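Storncombe Storage Cubes and Covers: The Gallery

Ruairí Daly

I have been promised a tidy spare room by a lot of products, and most of them ended up as more stuff in the spare room. So when Roltberg started telling people that its Storncombe covers would "give every loose item a home," I bought the set and decided to keep a gallery of how the sorting goes. I paid for it myself, and no one at Roltberg has seen this page.

The claim that bothers me most is the 30 minutes. According to the leaflet, that is how long it takes to sort one room. I would like to meet the person who did it, and I would like to see what their room looked like before they began. My guess is a chair and a lamp.

The leaflet also wants you to sort by color, which I think is bad advice. Color tells you what a pile looks like from the door. It doesn't tell you whether the thing on the bottom is a tablecloth or the cover for something you sold two summers ago.

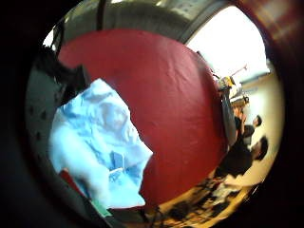
I sort by how often a thing gets used, and I'm not convinced that works much better. Anything big goes first and anything that folds goes last, mostly so I can put off the folding. Thin sheets are the worst of it. They slide off whatever you lay them on, and no cover I've tried has changed that — the Rafferty ones I had before didn't either, and they cost less.

The set came with 15 labels. I have written on four of them and already disagree with two.

I'll add to the gallery in August, if the covers are still in use by then. If they have gone into the closet with the Rafferty ones, I'll put that up too.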